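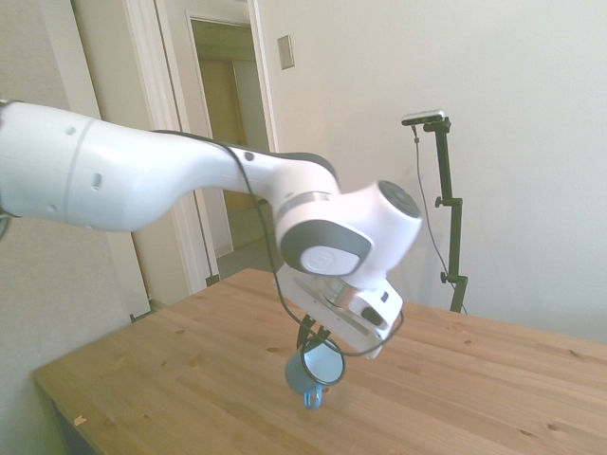 The light wooden table, October.

October, workshop book, glue trials continued

Third batch of hide glue and the first one I would let near a chair. Notes before I forget what I did, as happened with batch two, which was apparently perfect and of which the only surviving record is the word "good".

Soaked 300 g of the Cordeiro pearls in cold water overnight. The bag says two hours. The bag is an optimist. By morning they had swollen to something like frogspawn and there was no hard centre when I cut one open. Warmed in the double pot, lid on, and kept the thermometer in it the whole time. It crept over 60 once while I was looking for a brush and I pulled it off the heat straight away. No bad smell, or no worse than the usual one.

Runs off the brush in a thin stream and breaks into drops at the very end. Batch one came off in lumps, like a pudding with a grudge.

Test joints: beech to beech, planed that morning, rubbed and left without clamps. Also two in the old Ludholm oak, which is dry as biscuit and drinks glue. Sized the oak end grain first with a thinned coat, left it ten minutes, then glued as normal. Should have done that in batch one as well. See batch one, if you have the stomach for it.

Broke the first beech pair after a day. Came apart in the wood for most of its length, with a shiny patch at one end where I think the glue had gelled before I got the halves together. The room was at 16 and I was slow. Next time warm the pieces on the radiator first. The radiator is now officially a tool, so please stop drying gloves on it.

Oak pairs are still in one piece. Leaving them until the end of the month.

Also tried the Zunetine additive, which is meant to slow the gel so you can fiddle with the joint. It does slow it. It also seems to slow everything else, and the joint was still rubbery the next evening. The Zonine stuff from the same supplier is for liquid glues and has no business in this pot, whatever the leaflet says. Put both on the top shelf, behind the shellac – take them if you want them.

Job 2638 (the nursing chair, back rail loose) waits for the oak result. Old glue in the mortices softened nicely with warm water and a toothbrush. Blue toothbrush. It lives in the glue drawer now and must not leave it.

To do:
order more pearls, same grade
new lid for the small pot
find out who has the good thermometer
write down batch four properly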